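Wudorent Forums > Bench and Storage > Racks that stay put when you load one-handed?

karside_lab
Posts: 221
We have the orange racks with round holes in two sizes, and I want to know if people are happy with theirs. Ours are light. When I pull a capped tube straight up, the rack wants to come with it, so I end up holding the left end down the whole time. Is there a heavier one that takes the same tubes, or is there a trick to this? I was looking at the Hultetti steel one but it costs three times as much.

Thaís Amaral
Posts: 2579
Twist a quarter turn before you lift. Most of the drag is the tube sitting crooked in the lower hole. If it still sticks, put that tube in one of the larger holes and leave the small ones for the thinner tubes.

rangel_b
Posts: 50
I wouldn't put a thin tube in the larger holes. It leans, and then the cap is in the way of the next one over. I'd keep one rack per tube size.

Thaís Amaral
Posts: 2579
Leaning doesn't bother me if the rack is half empty. In a full one I agree with you.

Osvaldo Bastos
Posts: 100
Had the Hultetti for two years. It does stay put. It's also loud, and the coating chipped at the corners by July. I went back to plastic and put silicone feet on it, the stick-on kind for cabinet doors. Four per rack. They come off in the dishwasher, so wash by hand.

karside_lab
Posts: 221
Feet are worth a try. Do they raise it enough to be a problem in a drawer?

Osvaldo Bastos
Posts: 100
Not in mine. Measure first, my drawers are deep.

rangel_b
Posts: 50
Feet stop it sliding. They won't stop it lifting, and that's what the first post asked about. Hold the end and be done with it. Also, does everybody here leave spare tubes lying flat on the table? They roll. I stand them in a beaker.

Thaís Amaral
Posts: 2579
Capped tubes don't roll far, the cap is wider than the body. Open ones, yes, use a beaker. karside, can you post the rack? There are a couple of orange ones around and the hole spacing isn't the same.

karside_lab
Posts: 221
Sure. No label on mine that I can find.

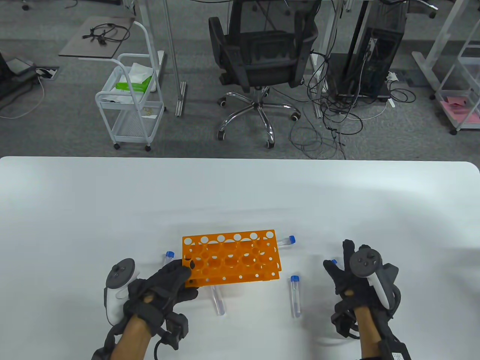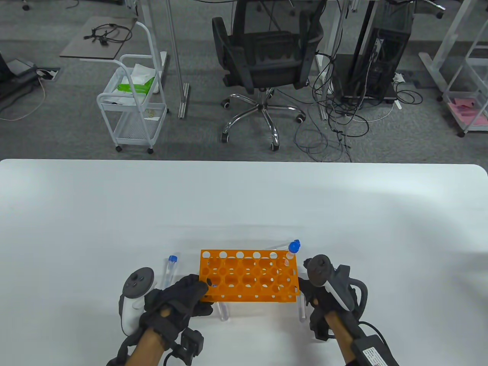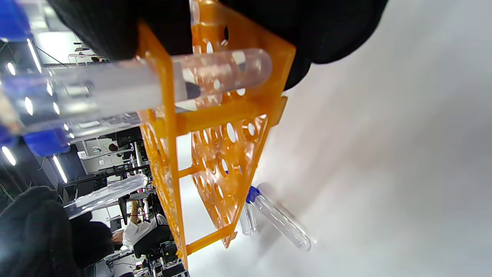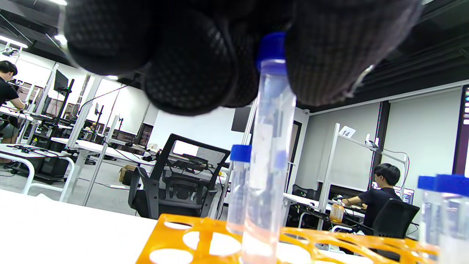
The orange rack with clear tubes, on the white table.

Osvaldo Bastos
Posts: 100
Same type as mine, I think. Small feet will fit under the corners.

rangel_b
Posts: 50
Still say one size per rack.

karside_lab
Posts: 221
Ordered the feet. I'll try the quarter turn in the meantime.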